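Repainting old kitchen cabinets without taking them all down
2 min read

Violeta Villalba
We moved into a place in Ocampo in June and the kitchen cabinets are a yellowed oak. I want to paint them over one long weekend. Do I have to remove every door, and is a primer needed if the paint can says it is self-priming? A painter quoted me 901 dollars and I would like to do it for less.

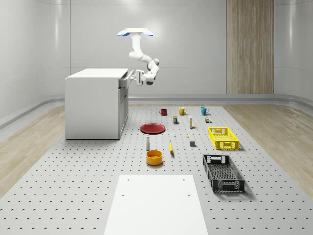
The boxes are solid and the hinges still close fine. I have a brush, a small foam roller and a sander I can borrow.

Olga Jara
Take the doors off. You will get drips at the hinges otherwise. Number each one with tape on the inside and put the screws in a bag with the same number.

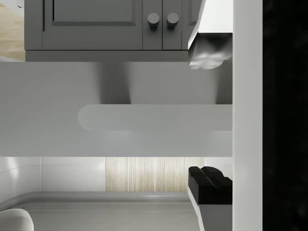 Use a separate primer on oak. The stain bleeds through self-priming paint and you end up with tan spots after a few weeks. I gave mine 2 coats of primer and 2 of paint, and waited overnight between coats. A weekend is too short — plan on 6 days.

Brenda Escobar
Just clean them good and paint. Mine were fine.

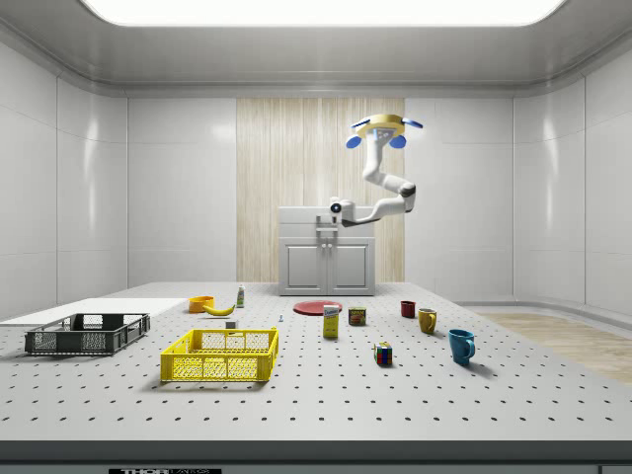
Estela Espinoza
I agree with Olga on the primer. Wash off the grease first with a degreaser, then sand lightly and wipe off the dust.
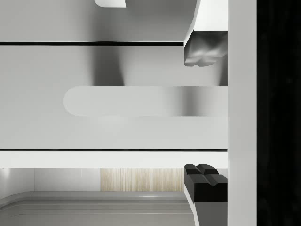

Decide on hardware before you prime. If you are going from knobs to pulls, the old holes need filler and sanding. A long horizontal handle with a rounded end looks good on a plain light gray front, but measure the hole spacing twice before you drill.

Contact us | Copyright Hotinano Home Help | Back to top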